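The release criteria for Plasar fit on one sheet taped inside the cabinet door at Irkilden. The planner had to finish a fold, back the arm off, and return a state that matched the table. It had met the first two since October.

The third was mine. I had written the function that decided when a towel counted as done, and at 4 in the afternoon it was still returning "unfolded" for run 402. I read the log again. The confidence sat at 22 percent and stayed there. The threshold was 30.

I opened the recordings and put them side by side on the second monitor. 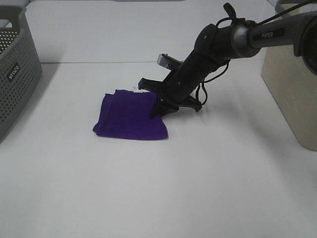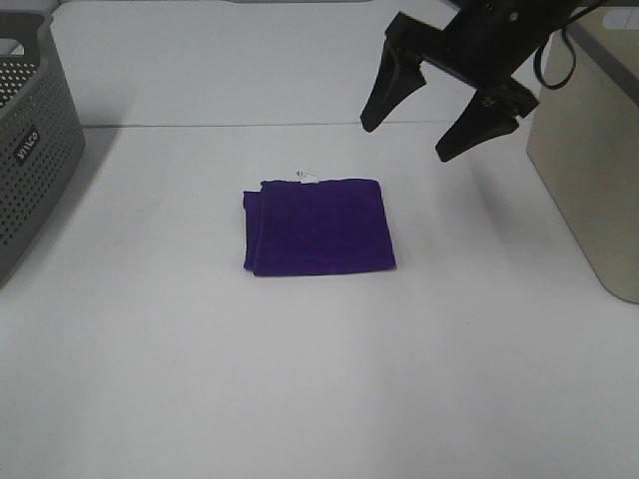
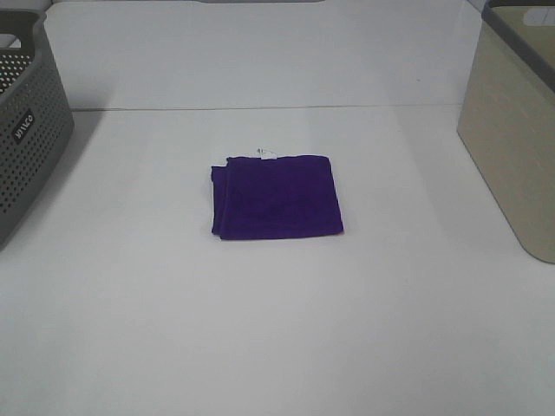 The wrist view had its own folder.

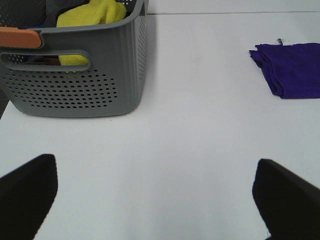 I would have called it folded. My sister would have called it folded. The function wanted four clean corners and a single outline, and it had been trained on dish towels from the Guimarães order, thin ones that pressed flat. A thick layer along one side looked to it like a job half finished.

I could lower the threshold to 20 and go home. I had the line open and the cursor on the number when the message came in from Stindport, where they had been reading the same log.

Leave the threshold alone, it said. If you drop it, every crumpled thing passes and we find out at the customer's. Ask it whether another move would make the towel any better. If the answer is no, it's done.

I read that twice. Then I closed the settings file without saving and started a new function. It took the current state and the best next state the planner could propose, and compared them. The name I gave it was too long, so I shortened it.

At a quarter past six I queued run 402 for replay and went to rinse my cup.

Last updated: October
Contact | Copyright, the author. All rights reserved. | Back to top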